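4.3 Replacing the fingertip pads

Change the pads on both fingers together, every 429 operating hours or when a pad has gone shiny or started to lift at a corner. Pads come in pairs from Stodine.

Caution: Press the stop button and wait for the arm to settle before you put your hands near the fingers.

1. Drive the arm to the service position, with the gripper out over the table.
2. Open the fingers fully, then press stop.
3. Peel off each old pad from the tip down. Do not use a blade.
4. Wipe the bare finger with the supplied cleaner and let it dry for 14 minutes.
5. Line up the new pad with the end of the finger and press it down firmly for 40 seconds.
6. Check the screws on the linkage plates. Snug them by hand only.

Note: On older Rarnley units the pads are black. The green ones fit without changes.

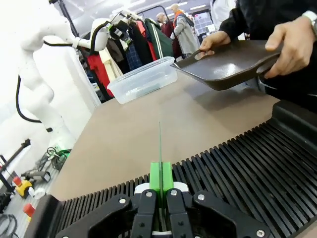 Release the stop and run a pinch check at low force before going back to normal work. Use something thin and flat, and close the fingers on it slowly. The pads should meet it evenly along their full length. If one edge touches first, open the fingers, press stop and reseat that pad.

Leave the grip force at 13 on the dial for the first shift - new pads mark easily. Keep cables clear of the arm's path when you return it to the start position.

Write the change in the Gullance log with your initials. Questions about spare pads go to Corrado Santoro.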